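Sorting out the play kitchen, a small thread for anyone else whose floor is mostly pretend vegetables 🧵 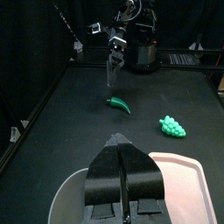 I started on the toy food this Saturday, meaning to spend ten minutes on it, and of course I was still going at teatime (I do this every single time!). My system, if you can call it that, is one container for the fruit and one for the veg, and anything I can't decide on waits in the middle until I've had a biscuit. So the white bowl and the pink tray are out, and the chilli pepper and the grapes are on the black table between them. I'm very fond of those grapes, they're such a cheerful minty green, miles brighter than the pepper.

2/ The whole lot came to 38 pieces, which sounds like plenty until you try to make a pretend dinner and find you own four lemons and no potatoes. Most of it is from the Radomik market stall, where the odd ones go for 70p each, and I can't walk past without a rummage.

3/ For cleaning I use warm water with a drop of washing-up liquid and an old toothbrush, especially on anything bobbly, where the crumbs get right down in between. Then a tea towel, and leave it all out overnight before it goes in a box with a lid.

4/ Still missing: the aubergine, half a sandwich and the good carrot. If you've got a spare carrot from the old Zomo sets, please shout, I'll happily swap you 2 lemons for it 🍋🍋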